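Kitchen arm walk-round, Brumthorpe flat — 5/19/23
Checked by: Sajib Khan
Task: clearing up after drinks

I do this list before anyone lets the arm near the crockery, and I've left my grumbles in because Runholm asked for them.

1. Stop button within reach of the sink: OK. I'd still like a second one by the door.

2. Cable clear of the floor: OK now. I tripped on it in January and I'm not over it.

3. Speed limit set: OK. It's at 50 per cent and feels slow, but I can wash up a whole pan while it thinks about a spoon, so let's not pretend speed is the thing holding it back!

4. Finger pads clean and tight: OK, two screws nipped up.

5. Glass kept off the task list: NOT OK. Someone at Jekik had put tumblers back on. Taken off again. I wouldn't trust it with my nan's glasses yet, and I told them so.

6. Grip on metal cups: OK with a comment. Shiny things are what bother me — all those reflections, and a shape that narrows towards the bottom. A person just picks it up without a thought. Please try it with the cup half full before signing this one off for good.

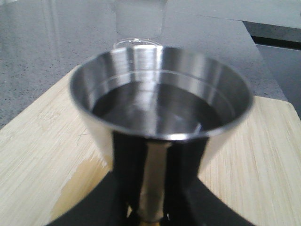
Item 6: steel cup between the gripper fingers, over the bamboo board.

7. Board and worktop wiped before the start: please add this to the standard list, it isn't on there.

8. Someone in the room throughout: OK, me, with a tea.

Can it do the washing-up yet? Not on its own, no. I'd let it fetch and carry while I'm stood there. Next check when the new pads come from Asadi.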